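Giving up the second car

We sold the second car in May. I said I would write something once we had lived without it for a while, and a few people have asked, so I've put down how it has gone.

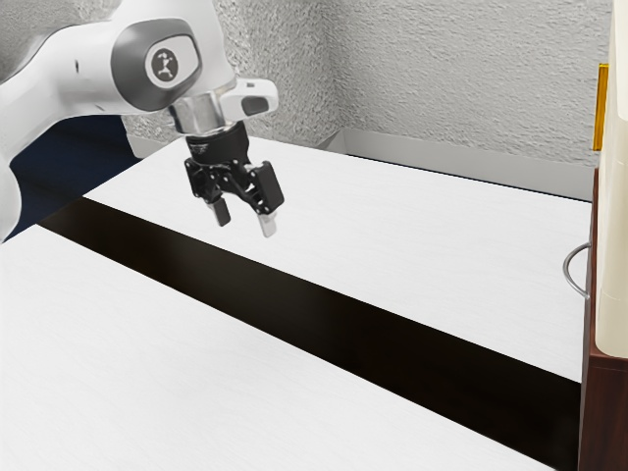 The car was a small hatchback that we bought when we both worked in opposite directions. I now work from home most of the week and it had done fewer than 2,000 miles in its last year with us. Most of those were to the supermarket and the tip. It also needed two new tyres and something doing to the exhaust. The garage in Tostell gave us a price for the lot and we decided that was enough.

Selling it was easy. I cleaned it on a Monday, put it up for sale that evening and it had gone by the weekend. I asked a bit too little, I think, but I didn't want people coming round for weeks to kick the wheels.

The insurance was more of a nuisance. The no-claims discount was in my name on the car we sold and in my wife's name on the one we kept. I spent nearly 3 hours on the phone over several calls before it was sorted. If you are thinking of doing the same, ring them before you sell and ask what happens to the discount. Get it in writing.

Day to day, the main change is that we have to talk about who needs the car. There is a calendar on the fridge now. We have clashed three times. Once I took the bus to the dentist, once I moved a haircut, and once we had a short argument and I walked.

The bus is better than I remembered, if you are going into town. Going anywhere else is poor. The last one back from Tostell leaves at ten to six, so an evening out there means a lift or a taxi. I have started cycling to the shop, and I bought a pair of panniers for it. They hold more than I expected, although I have broken some eggs.

As for money, we are better off, but it is hard to see it. The savings don't arrive as a lump. The tax and insurance just don't go out, and then we spend a bit on taxis and a bit on the bike. I keep meaning to add it all up properly.

What I do miss is being able to go out without thinking about it. I used to drive up to the reservoir on a dry afternoon if work was quiet. I still can, but only on the days the car is here, and those always seem to be the wet ones.

The drive looks bigger. We might put some pots out there next spring – tomatoes, probably, as it gets the sun until late.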